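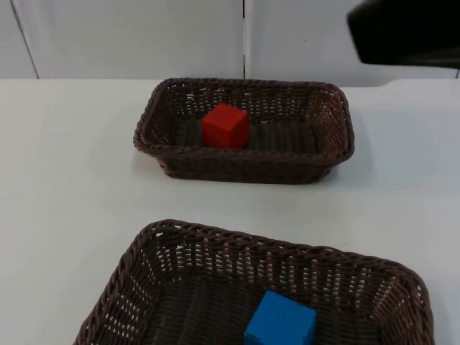
Stirness, 13 Oct 2020

Home Cells Manuals Spares Contact

4. Two-arm cell: table set-up and daily checks

Covers the Lamero cell with the white table and the wicker baskets. For the Bagheri arms themselves (joints, brakes, firmware) go to section 6. Written up by Kerttu Rautiainen, corrections to Birger Rustad please, in writing, not shouted across the hall.

Do the whole section after any of these: table moved, camera bumped, arm swapped, gripper fingers changed. Otherwise just 4.2 and 4.4 each morning.

4.1 Before power

1. Main switch off, tag on. Air off too.
2. Wipe the table. Dry cloth first, then a damp one. No solvent, it leaves a shine and the camera picks it up as an edge.
3. Check the table clamps from underneath. Hand tight plus a quarter turn. They creep.
4. Look along the cable run on each arm, shoulder to wrist. Any rub marks, stop and get the sleeve kit (bin 391).
5. Baskets on the table, one behind the other, long sides parallel to the back wall. Leave a strip of bare table between them.
6. Push down on each basket rim at the corners. If it rocks, swap it. A basket that rocks will walk during a run and you'll be chasing offsets all afternoon.

CAUTION: do not tape the baskets down. If a finger catches the weave the basket has to be free to slide. Taped ones pull the wrist sensor out of range. Ask Dorottya Dudás, she changed the last one.

4.2 Power up and home

1. Tag off, main switch on, air on. Wait for the steady light on both controllers.
2. Pick HOME SLOW on the pendant. Left arm first. Then right.
3. Keep your hand on the hold button the whole way. The right arm comes in high over the far end of the table and the housing is wider than you think.
4. Let the arms run the warm-up loop, 45 minutes from cold. Skip it and the picks drift when the gearboxes come up to temperature.
5. Park both arms clear of the camera view before you go on.

Note: if the right arm parks with its housing still poking into the top corner of the live view, the park point is stale. Re-teach it (section 6), don't crop the camera region to hide it. Somebody did that and the checker then ignored the far end of the table for the rest of the shift.

4.3 Camera reference

Only needed after a bump or a swap. Kaisu Tuominen has the login for the camera page.

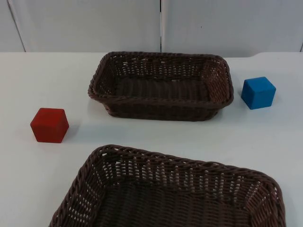 1. Arms parked, baskets empty, cubes out on the bare table. Red to the left, in the gap between the baskets, blue on the right by the short end of the far basket.
2. Keep the cubes off the basket rims. A cube touching the weave gets read as part of the basket.
3. Room lights as for a normal run. Blinds down.
4. Press CAPTURE REF. Wait. The page freezes a bit, leave it alone, a second press starts the whole thing over.
5. Check the overlay. Back edge of the table and the vertical seam in the wall should both sit under thier guide lines. If the seam is off sideways the camera has turned. If the table edge is off, the camera has tipped or the table has moved, check the clamps again first.
6. Loosen the camera bracket only as much as you need. Nudge, tighten, capture again.
7. Save as reference 2. Reference 1 is the factory one, leave it.

Note: wall panels get knocked when people reach round the back for the air valve. Shifted panel = shifted seam = bad overlay. Put the panel straight before you touch the bracket.

Note: soft shadows beside the cubes and under the basket edge are fine. A hard shadow means a lamp has been left on somewhere.

4.4 Place check

1. Load program PLACE CHECK from the Sasidus menu. Speed to the lowest setting for the first pass.
2. Set the cubes out the same way as in 4.3.
3. Start. Targets are red cube to the far basket, blue cube to the near basket.
4. Watch the release. Fingers should open with the cube down on the woven floor. If it drops, the floor height is wrong, lower it in small steps and run again.
5. Watch the way out as well. Fingers go straight up past the rim before any sideways move. Clearance height is 156 on the pendant page, don't go under it.
6. Cubes should finish upright. A cube leaning on a wall counts as a fail even if the checker passes it.
7. Swap targets, run again. Then back to normal speed, run once more.
8. Sign the sheet. Initials and which reference you used.

CAUTION: never reach into a basket to straighten a cube with the program paused. Paused is not stopped. Hold button, then E-stop, then reach.

4.5 If it fails

Cube missed on pick: redo 4.3. Still missing, check the finger pads for dust.
Misses on one color only: lights, nearly always. Check the blinds.
Basket moves on release: floor height too low, or teh basket rocks. See 4.1 step 6.
Arm stops above the rim with a force alarm: a strand has come loose from the weave. Bin the basket, don't trim it.
Both arms stop together: air pressure. Valve behind the wall panel.
Anything else, write down the alarm number before you clear it and find Katalin Pap. Spare baskets are ordered through her too, next order goes in December.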